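Working from the Kitchen Table, Week Four

April 2020

The office closed and we were told to take home whatever we could carry. I took my notebook, the good keyboard and a plant that has since died. I left the chair. I regret that now.

For the first few days I sat on a dining chair with a cushion tied to it. It was fine for breakfast and bad for anything longer. By the end of the week I had a sore spot in my lower back that I could find with one finger. My friend Ataberk Yaman had the same trouble and fixed it by standing at his ironing board. I tried that and my feet hurt instead.

What helped most was a timer. I set it for 70 minutes, and when it goes off I get up and walk to the mailbox and back, even if there is no mail. I also moved the screen up on a stack of cookbooks so I'm not looking down all day. Imad Chidiac, who I share a project with, calls me on the phone now and skips the video, so I can walk around the apartment while we talk.

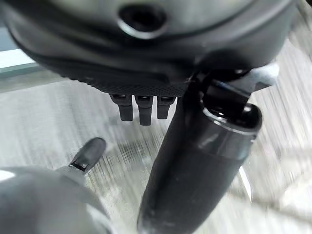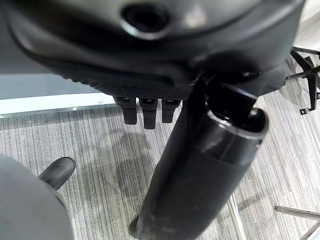
Vol. 2, No. 7

Meals are the other thing. When the desk is also the table, lunch has to be moved in and the work moved out. I started keeping everything in one box. At noon it goes on the floor, and at half past twelve it comes back up. At the end of the day it goes in the closet and I shut the door. I sleep better when I can't see it.

I still haven't worked out the noise. The people upstairs are home too, and they have two kids and a piano. I don't blame them. I do the writing early, before 7, and save the spreadsheets for piano time.

The latest email says we might be back in July. I'm not planning around it. I have ordered a proper lamp, and I cleared the corner by the window so there will be somewhere to put it. If anyone has found a headset that doesn't pinch after a couple of hours, leave the name in the comments.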